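December, bench notes, hand-held gripper work

Started again after lunch with the rules sheet for home recordings. Keir Gourlay asked me to write down what we agreed, so that the people at Bristwood can follow the same practice and do not need to telephone each time. I write it in the order I remember it, sorry for that.

**Before entering a room**

- The person who lives there walks through first and takes away what they do not want recorded: letters, medicine, photographs of family. We wait outside the door until they say yes.
- We do not tidy. If the chair has bags on it, the bags stay. Last month I folded a towel without thinking and Keir was right to throw out that take.
- Consent form is signed for each room, also when it is the same flat. The old Etance form covers "the dwelling" as one thing and we do not use it any more.

**The tool**

Finger pads are wiped before each home, and again when we go from kitchen to bedroom. I want this to be a fixed rule and not a habit. At present it is written as "recommended" in the Undier draft, and a recommended thing gets forgotten at five o'clock.

Screws: check by hand that none stands proud of the body. On fabric this is important, a screw head can pull a thread. I used the small Stöcker driver, quarter turn, stop when it holds. Do not use the electric one.

Opening and closing: three full cycles in free air, then look at both pads. If one pad sits turned on its finger, the take does not begin. Write it in the log even if you repaired it in one minute.

**Limits for a take**

We settled on 80 seconds as the longest single take. Keir wanted longer, but my wrist begins to shake near the end and then the approach to the cloth is not clean. After 17 takes the operator changes or rests, whichever is easier in that home. I would prefer that the rest is not optional. To discuss.

The lens must have a free view of both fingertips at the start. Begin with fingers wide open, hold still, then move. Many of my older files start already in motion and they are difficult to cut.

**Beds and other soft surfaces**

The draft has only one line for these ("treat as table"), and I do not agree with it. A table does not change when you lean on it. On a bed, the operator's knee or free hand makes a slope, and the sheet moves under the finger. My proposal for the text:

1. Stand on the floor. No knee on the mattress.
2. Leave folds as they are at the start of the take. Do not smooth them between takes, unless smoothing is the task.
3. Log the cover: fitted or flat, plain or printed. Printed covers are good to have, but a fold can bend the pattern and the person who labels later should know it is a fold.
4. Small things lying on the bed are either part of the task or moved away by the resident. If they stay, they go in the log.
5. If there is a window behind, write it down. Do not close the curtain without asking. 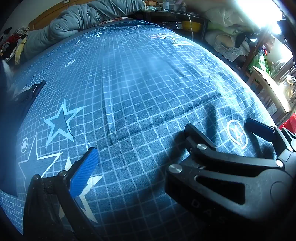 *Fingers open over printed fitted sheet, fold down the middle. Window light at upper right.*

For point 5 I have still a doubt. The bright corner has no detail left in it, and our rule says only "sufficient light", without saying what to do when there is too much. I would add a sentence: note the direction of the window and keep the take if both pads are clear. Keir thinks this is too soft for a rule. Maybe he is right, but throwing the take away seems also wrong to me.

**Open points**

- Point 4: do we need a name for each small thing, or is "dark object, left side" enough? I would accept the second.
- Log sheet has 44 lines, we need a column for cover type. I will move the battery column to the back.
- Pads: one spare pair in the case is too few. Ask Stöcker for the price.
- Send the new text for soft surfaces to Bristwood before they print theirs.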